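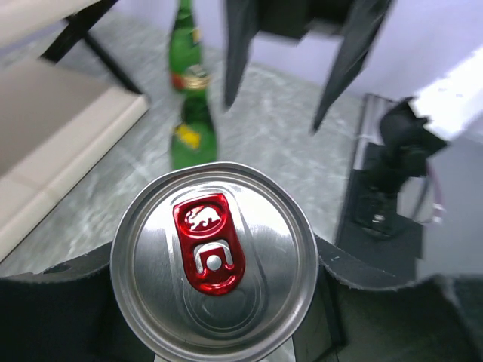
About Trostholm

Trostholm is an outpatient clinic for manual lymphatic drainage and compression fitting. We treat adults with lymphedema, lipedema and swelling that persists after surgery. The clinic opened in Faltham with two treatment rooms and now has 18, on two floors of the former Kiani building on the east side of the rail line.

What we do

Manual lymphatic drainage is a light, slow form of skin-stretching massage. It follows a fixed order: the neck and trunk are treated first, then the affected limb, working from the end nearest the body outward and back again. A standard session lasts 50 minutes on the table, with time before it for limb measurement.

Measurements are taken by tape at set points along the limb and entered into Nolex, our records system. Nolex converts them to a volume figure and plots that figure against earlier visits. Patients may request a printed copy at the front desk.

Compression is fitted in a separate appointment. We stock flat-knit and circular-knit garments in the common classes. Custom flat-knit orders are measured here and made by an outside workshop. Please do not order a garment on the basis of measurements taken while bandaging is still in progress — the limb is usually still changing size.

Staff and training

All therapists hold a state license in massage therapy, physical therapy or occupational therapy, and have completed a certificate course in complete decongestive therapy. New hires work under supervision for 24 weeks before they carry their own schedule. The current clinical staff is 22, of whom six also fit garments.

Referrals

A written referral is required for a first course of treatment. It should state the diagnosis, the affected area and any history of heart failure, kidney disease, blood clots or active infection. We do not begin drainage where an infection or a suspected clot has not been cleared by a physician. We see over 500 new referrals a year, and the wait for a first assessment is longest in October.

Self-pay patients without a referral can book a garment check only.

What we do not offer

Trostholm does not provide relaxation massage, weight-loss wraps or cosmetic body contouring. We do not diagnose. Questions about medication, including diuretics, should go to the prescribing physician.

Access

The entrance is at street level. The elevator serves both floors and takes a full-size power wheelchair. Treatment tables lower to 18 inches, and two rooms have a ceiling hoist — please ask for one of these when booking.

Page last reviewed 19 September 2023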